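About Clavley

Equipment planning for small shops, labs and school workshops

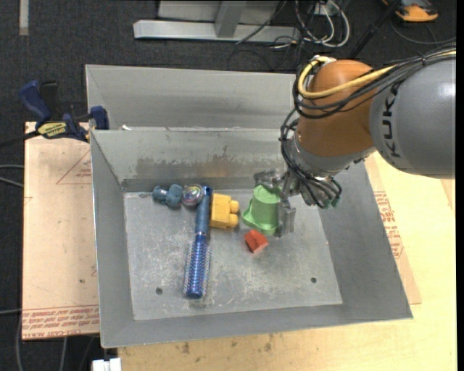
Bin picking with the KUKA. Mixed items, metal bin, clamped down.

Who we are

Clavley helps people buy robots and the stuff that goes around robots. Mostly the stuff around. Arms are easy to price. Grippers, cables, tables, spare parts, floor space, somebody's time - those are where budgets go wrong, and that's the part we work on.

Small outfit. Two principals, a few part-timers, one shared bench. Angharad Gronow runs the planning side: quotes, budgets, timelines, grant paperwork. Kastriot Atanasov runs the bench and does site visits. If you call before lunch you'll probably get Angharad. After lunch, anybody's guess.

We don't sell robots. We don't take a cut from anyone who does. You pay us for the plan and you keep the plan, spreadsheet and all.

How we got going

Angharad used to buy equipment for a packaging company, Kovinetti. Eleven years of it. Kastriot was on the other side of the desk, installing. They kept meeting over the same problem: arm arrives on time, nothing to bolt it to, gripper is the wrong one, air line is on the far wall. Everyone annoyed. Money already spent.

First job together was a second-hand cell for the Živković workshop, a family business making kitchen hardware. Budget was tight and the deadline was August. They got a working cell, though the fence went in late and we ate that cost. We've had fences on page one of the checklist ever since.

What we do

Budget reviews. Send us your quotes and your floor plan. We go line by line and send back what's missing. Usual suspects: mounting, cable management, spare fingers, guarding, training days, shipping both ways if something has to go back.

Bench trials. You bring parts, we put them in a bin and try to pick them. Scratched up gray sheet metal, sloping sides. We use all kinds of odd items too, toys and blocks and a hairbrush, a mix of shapes that a tidy box of identical brackets won't give you. Long thin things next to round things next to something with a flared rim. If your real parts come in mixed, trial them mixed. Please don't send us only your nicest ones.

Equipment plans. One year or three year. What to buy now, what to rent, what to leave alone. We write them so your finance person can read them without calling the engineer.

Second-hand checks. Kastriot goes and looks at it before you wire any money. Hours, joints, cables, controller, paperwork. He brings his own flashlight.

What it costs

Budget review is $1,146 flat. Includes one follow-up call and one revised sheet. Bench trial starts at $1,000 a day, parts shipping is yours. Equipment plans are quoted per site. Schools, ask us for the school rate, it's lower and we don't put it on the web.

No deposit on reviews. Deposit on trials, refunded if we cancel, kept if you cancel the same week. Had to add that one.

How we work

Short first call. You tell us the part, the space and the number you can't go over. We want that last number early. People like to hide it and then we all lose two weeks.

Then a site sketch. Yours is fine, pencil is fine. Doors, power, air, where people walk.

Then the sheet. Our standard one has 13 sections and some will be blank for you. Leave them blank. Kastriot wants to add more, Angharad is holding the line.

Then a trial if you need one. Not everyone does. Boxes on a pallet, same size every day, you can probably skip it and spend the money on a better table.

A few things we'll tell you anyway

Buy the gripper after the trial. Hold some money back for it - a real line in the budget, with a name on it.

Cables wear. Anything that runs along a moving arm needs slack and needs replacing sooner or later, so price a spare set on day one. Order it with the arm, the lead times are seperate otherwise and you'll be waiting.

Clamps are cheap. For early trials clamp the bin and see how it goes. Order the custom fixture once the position is settled, we have seen people pay for the same fixture twice.

Your bin will get scratched. Budget for bins.

Training days disappear first when a budget gets cut. Put them back.

Filel

Filel is our planning sheet. Started as Angharad's own spreadsheet, now it goes out with every job. Tracks price, lead time, who approved it and what it depends on, so if the table slips you can see what else slips. Works on any computer that opens a spreadsheet. There's a blank copy for schools, free, just email. It still has a broken total on the rental tab if you sort by date. We know. Sort by vendor instead for now.

Who we work with

Machine shops, packers, a couple of college labs, one bakery. Mostly places getting there first or second robot. If you have a whole department for this you don't need us, though you're welcome to the sheet.

Visiting

By appointment. Bench is up the back stairs, freight elevator for anything heavy - tell us ahead, it has to be unlocked. Closed shoes please. Parking out front fills up early.

Get in touch

Use the contact form or call the office. Tell us the part, the space, the budget. Attach quotes if you have them, even old ones. We try to answer inside two working days, slower when Kastriot is on the road.

Page updated 27/09/2026. Prices good through the end of the year.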